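# Wanted: people who are rubbish at going to bed (sleep diary study, starting in March)

Hello! I'm looking for people to keep a sleep diary for me, and I'd especially like to hear from anyone who has ever said "right, early night" at nine and then put the light out at half past one.

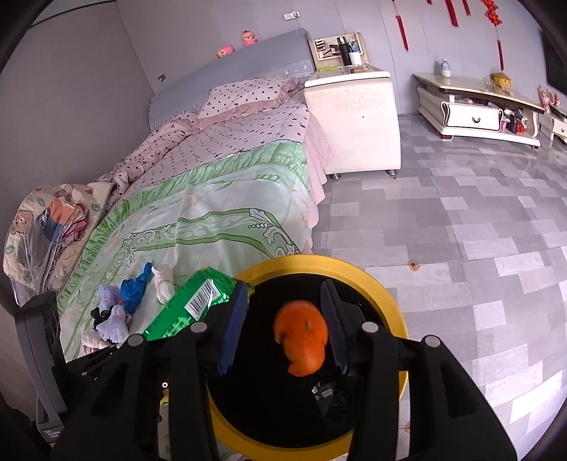 I'm writing a small book about bedtime. It's about that long, baggy stretch between deciding you're tired and being asleep, and what people do with it. I've read a lot of very sensible stuff on sleep over the past couple of years and most of it starts at the moment your head hits the pillow. I want the bit before! The pottering, the snacks, the one more chapter, the sudden need to find out how old an actor is. I've got plenty of my own material (sadly) but a book made up only of my habits would be short and a bit worrying, so I need yours.

## What you'd be doing

You'd keep a diary for 8 nights in a row. They don't have to be interesting nights. I'd much prefer ordinary ones, so please don't pick the week of your sister's wedding or the week you're moving house.

Each evening you write down when you first thought about going to bed, when you got into bed, and when you reckon you stopped being awake. Then you write a page or so on what went on in between. A page is a side of A5 in normal handwriting. Some people in the trial run wrote three sides and some wrote "read, slept", and I could use both, although I did have to ring the second lot and ask them some questions.

You can do it on paper or by typing. If you want paper I'll post you a notebook, and it's a nice one, with a ribbon. If you'd rather talk than write, you can leave me voice messages and I'll type them up myself. I don't mind yawning.

After that we'd have one phone call, at a time you choose, where I ask you about things that caught my eye. The calls in the trial run went on for 40 minutes at the longest, mostly my fault.

## Who I'm after

Anybody over eighteen who lives in Amton or Trondham or one of the villages between the two. I'm keeping it local this time so I can drop notebooks off and pick them up again, because the post ate two of them in the autumn and I still feel sick about it.

I've already got lots of people like me, meaning people in their forties who work at a desk and read in bed. What I'm short of is:

- shift workers, nights above all (your bedtime might be ten in the morning, and that's completely fine)
- anyone who shares a bedroom with a brother, sister, housemate or small child
- people over 70
- farmers, bakers, posties, anyone up before five
- couples who go to bed at different times and have Views on it

If you fall asleep the second you lie down, please do still get in touch. I have 5 places set aside for you lot, mainly so I can ask how you do it.

One group I have to say no to, and I'm sorry. If you're being treated for a sleep problem, or you think you ought to be, I'd rather you didn't take part. I'm a writer with a notebook and I've no medical training at all. Writing down every minute you're awake can make a bad patch worse, and I don't want that on anybody's account.

## Money

You get £7 a night for each night you fill in, paid at the end by bank transfer or in cash if you prefer, so £56 for the full set. If you give up halfway I'll pay for the nights you did, no fuss and no questions. The money comes out of a grant from the Kemppainen Fund, who have been lovely and have only asked me once when the book will be finished.

I know it isn't a fortune. I did the sums over and over and this was the most I could manage without cutting the number of people. There's also a copy of the book for everybody, whenever it turns up.

## Privacy, and the awkward bits

I change all names and anything else that would give you away, such as your job if there's only one of you in the village. You'll see every passage I use from your diary before it goes anywhere near a printer, and you can cross out whatever you like. You needn't explain why.

You don't have to write about anything you don't want to. People do things in bedrooms! Just put "private" and a time and carry on to the next bit. If somebody else shares your room, please tell them you're keeping the diary. If they'd rather be left out, then leave them out, and if they'd like to join in too then I'd be thrilled, and they'd be paid separately.

Paper diaries are kept in a locked drawer at my desk in the Brakitz building and you can have yours back at the end. A few people have asked to keep the notebook for something else afterwards. Yes, of course.

## How to say yes

Drop a note through the letterbox at Brakitz, marked BEDTIME, or leave a message with the front desk on extension 741. Please tell me:

- your name and the best way to get hold of you
- whereabouts you live (just the village or the end of town)
- what time you went to bed last night, and what time you meant to
- notebook, typing or voice

There's no form and it doesn't need to be well written. One of my favourite replies so far was on the back of a seed packet.

I'd like to have everyone signed up in the first half of March, with the first notebooks going out straight after. I'll answer every note, though I may be slow, and if you get a reply from me at quarter to one in the morning, well, you know what I'm doing.

26 Feb 2025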